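Re: [Londport-sewing] wool wash and delicates, was: shrunk cardi

Sorry slow reply, typing this between school run and work.

Madhu Khurana wrote:
> Has anyone had luck washing handknits in a front loader? Mine came
> out felted on the so-called wool cycle. Also is it worth paying for
> the special wash or is shampoo fine? I have 16 balls of the grey
> left and don't want to wreck another one.

Ok so. Front loader yes, but swatch first. Always swatch. Knit a square, wash it exactly how you'd wash the jumper, measure before and after. Boring I know.

My settings: cold, spin at the lowest it goes, no softener. Some machines sneak in a warm rinse on the wool program, check the manual. Mine did and I lost a good vest to it. 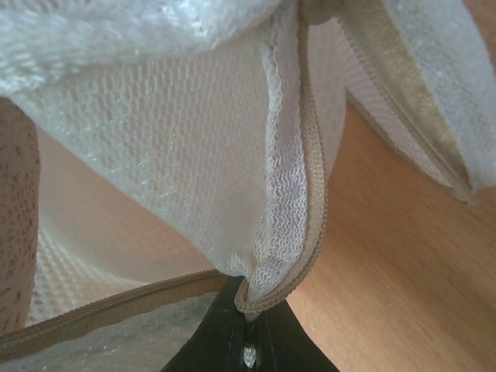
Shampoo is fine. Used it for years. Cheap one, clear, not the conditioning sort. Harish Uniyal swears by the no-rinse stuff and his colours do stay nice, but I'm not paying that.

Colour run is a seperate problem. Dark reds are the worst, soak those on their own in the laundry tub till the water's clear. Splash of vinegar if you like, not convinced it does much.

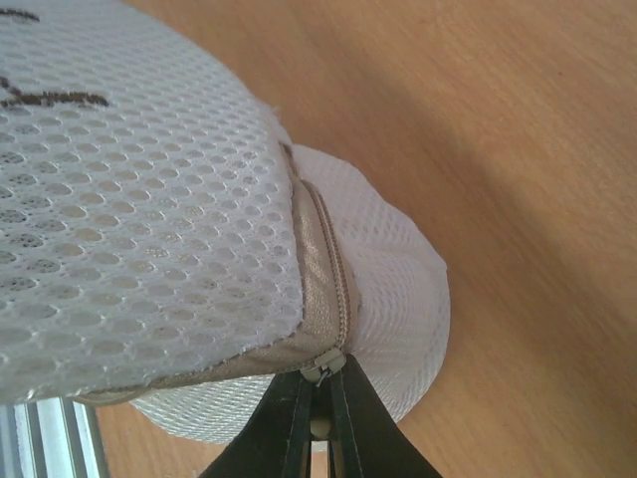

Drying, flat on a towel, out of the sun. Roll it in a dry towel first and kneel on it, gets heaps out. Don't hang it, the sleeves will end up at your knees. Pat the ribbing in while its damp and leave it alone. In winter mine take two days, near the heater but not on it.

If the grey one's only a bit felted try a long soak in lukewarm water with conditioner, then stretch it out and pin. Worked on a kids' size for me, didn't on a mens. If it's properly gone, cut it up for mittens.

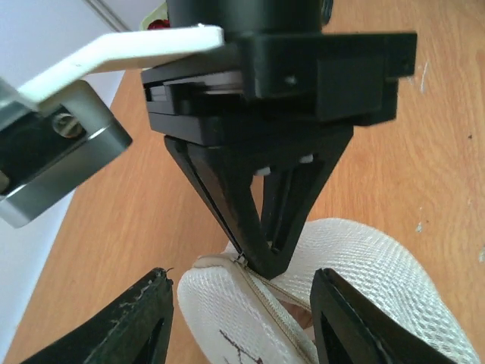 Oh and moths. Wash before you put anything away, even if you only wore it once. Cedar balls lose their smell, sand them.

Can bring my blocking mats next time if you want a lend. Also does anybody still have the Maëlys Millet sock pattern, the one with the short heel? Lost my copy in the move.

Meriem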